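Still no dishwasher

Mon 17 May

Quick one tonight, have to be up early. The dishwasher died in September and I kept meaning to write about it and then it was winter and then it was now. So. Eight months of washing everything by hand, two adults, one sink, a drying rack that was never meant for this.

The machine was a Hovero, came with the apartment. It started leaving a gray film on the glasses, then it started stopping halfway, then it stopped. Repair guy quoted me 144 dollars just for the pump and said he couldn't promise it was the pump. Fine. I said I'd think about it and I have been thinking about it ever since.

First month was awful. I did what I think everybody does, let it pile up and then did the whole mountain Sunday night in a bad mood. Cereal bowls are the worst, oatmeal turns to cement if you leave it. I timed the pile once and it was 60 minutes, standing the whole time, podcast over before I got to the pans.

What fixed it was owning less stuff. Took most of the plates and put them in a box in the hall closet. Kept two of each thing plus a couple spares for when people come over. If you only have two bowls you wash the bowl. Sounds dumb. Works.

Also switched a lot of it to plastic, which I know, I know. But I drop things when my hands are soapy and I got tired of sweeping. 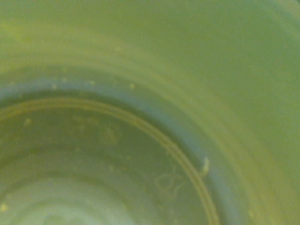
plastic holds grease way worse than ceramic though, mossyporch wrote under my last kitchen post. You end up washing everything twice, once for the food and once for the slick feeling, and if tomato sauce ever sits in it forget it, that's the color now. Enamel is the answer if you're a dropper.

OK yes, fair. The tomato thing is real and I have the lunch box to prove it. But the slick feeling I think is mostly water temperature. I was washing too cool because I hate rubber gloves. Bought the gloves. Hotter water, a lot less soap than I thought, and the greasy stuff goes last so it doesn't get on everything else. My order now goes glasses, silverware, plates and bowls, then whatever had oil in it, then pans. My grandmother did it this way and I used to think she was just being fussy.

Enamel I looked at. There's a nice set from Rasuvholm but shipping was nearly as much as the bowls, and the secondhand ones near me are all chipped down at the rim. Maybe for my birthday.

Other things that helped, no particular order:

A dish brush instead of a sponge. Sponges smell by Thursday. The brush hangs up and dries.

A tub inside the sink. Uses less water and you can tip it out when it gets gross, without draining the entire sink and fishing around for the forks.

Not drying anything. Rack, walk away. I used to towel every plate like I was working in a hotel.

Drying rack with a tray that actaully drains. Mine is the Gevarura one, the short version, it fits next to the stove with maybe an inch left over. The first rack I had held water underneath and grew something pink.

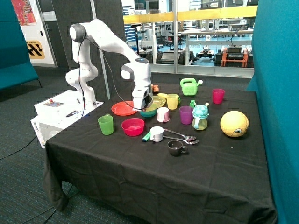

And the big one, washing up while the food is still cooking. Rice takes what it takes, so the knife and the cutting board and the mixing bowl are done before we sit down. After dinner it's plates and one pan. Ten minutes, tops. I kind of like it now?? Kitchen is quiet, window open, hands warm. I get my best ideas there and forget them by the time I find a pen.

I did price out a new machine. The one I liked was 2325 installed because apparently the old cabinet opening is a weird size and they'd have to cut the counter. For that money we could finally do the Chiba trip, or at least a good chunk of it. So the dead Hovero is still sitting there and we keep baking sheets in it. Holds a lot of baking sheets.

Might feel different when it's eight people at Thanksgiving. Ask me then. Last year we used paper plates and I felt guilty for like a week.

Next post is the garlic update, half of it came up adn half didn't, no idea why. If you know of a decent brush with a replaceable head leave it in the comments, mine is going bald.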